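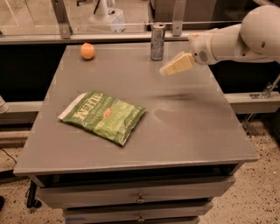
Clidemberg Pantry Labels is a table of text copied by hand from the packaging of shelf-stable food sold in small grocery stores. Each row holds the words from one package: product name, ingredient list, net weight, storage advice and the date line if there is one. Cans make up the largest share, and they set most of the rules below. An upright metal can with a printed label, like the silver one toward the back of the gray tabletop, gets one row, and its text is typed starting from the product name and moving to the right until the name comes around again. Loose produce, anything round and orange included, has no label to copy and is left out of the table unless it was sold with a sticker or in a net bag with a tag.

Contents

The release holds 3,103 rows in a single file, labels.csv, in UTF-8 with a header line. Fields are separated by commas and quoted where needed. A second file, stores.csv, lists the store codes. A third, changes.txt, lists rows that were corrected after the first release. There are no pictures of packages in the download.

Fields in labels.csv

row_id: a whole number, never reused. Deleted rows leave a gap.
store: a two-letter code that matches stores.csv.
kind: can, jar, box, bag, tube or other.
name: the product name as printed, with capital letters kept.
ingredients: the full list as one line of text. Line breaks on the package become single spaces.
net_weight: as printed, with the unit. Not converted.
storage: any sentence about where or how to keep the product, before or after opening.
date_line: the printed date text without the date itself, such as "best before end" or "use by, see lid."
language: the language of the ingredient list. If a package carries several, each gets its own row and they share a value in the group field.
group: blank for most rows.
notes: free text from the person typing.

How the text was collected

Packages were bought in two towns, Cirell and Hestholm, from stores small enough to have one or two registers. In each store the buyer started at the left end of the canned goods shelf and worked along it, taking one of every product, then moved on to dry goods. Refrigerated and frozen food was skipped. So were pet food, baby formula and anything sold as a vitamin or supplement.

Every label was typed twice by different people working from the package. The two versions were compared, and where they differed a third person looked at the package and picked one. The most common differences were in punctuation inside ingredient lists, mainly brackets that open and never close. We kept those as printed. Spelling mistakes on the package are kept too, and the notes field says "sic" for the ones we noticed.

Where print was rubbed off or hidden under a price sticker, the missing part is marked with three question marks. Peeling the sticker was allowed if it came away clean. Dented cans were used as long as the text could still be read.

Known problems

Rows from the Quintero shop in Hestholm have the storage field filled in less often than the others. The first typist there put storage advice under notes. We moved what we could find, but 150 of those rows have not been checked again.

Net weight and drained weight are mixed in the same field for some jars of vegetables. If a row has two weights separated by a slash, the first is the net weight. If it has only one, assume nothing.

The kind field is not reliable for cartons. Early rows call them box and later rows call them other. Version 4 of the file will probably add a separate value.

Some allergens are printed in bold or in capitals on the package. Capitals are kept, bold is lost.

Uses

The table was made for people working on ingredient list parsing and on spelling variation in short printed text. It has also been used to check word lists for a crossword program, which worked fine. Please don't use it to decide whether a food is safe for someone with an allergy. Recipes change, and the package in your hand is the one to read.

Loading

Most spreadsheet programs will try to turn some net weights into dates. Import all columns as text. Version 2 of the file had Windows line endings and later ones do not, so scripts written for that version may need a small change.

Corrections

Send the row_id, the field and the text you think is right. If you have the package, say so and include the store where you bought it. Corrections without a row_id take much longer to handle. Accepted changes go into the next version and are listed in changes.txt with the old and new text side by side.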